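Handling Cash and Paying Strangers Safely at Home

Keep cash for tradespeople in a sealed envelope with the amount written on the flap. Count it before the visit, in another room, and hand it over against a signed receipt.

For secondhand sales, agree on the price in writing first. Refuse overpayments – a request to send back the difference is a common fraud pattern.

If a video or message promises quick money, do not open the link. Search the sender's name together with the word "scam" and read past the first 5 results. Block the account, then report it through the platform's own menu.

Store receipts by month. Thermal paper fades, so copy anything under warranty. 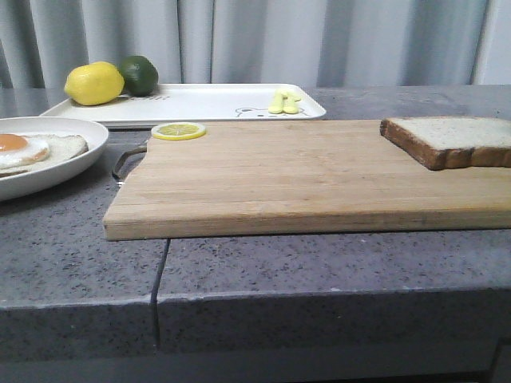
Change the PIN on any shared card when a lodger moves out, and check the statement again after 20 days.

Máté Vida, 12/03/2023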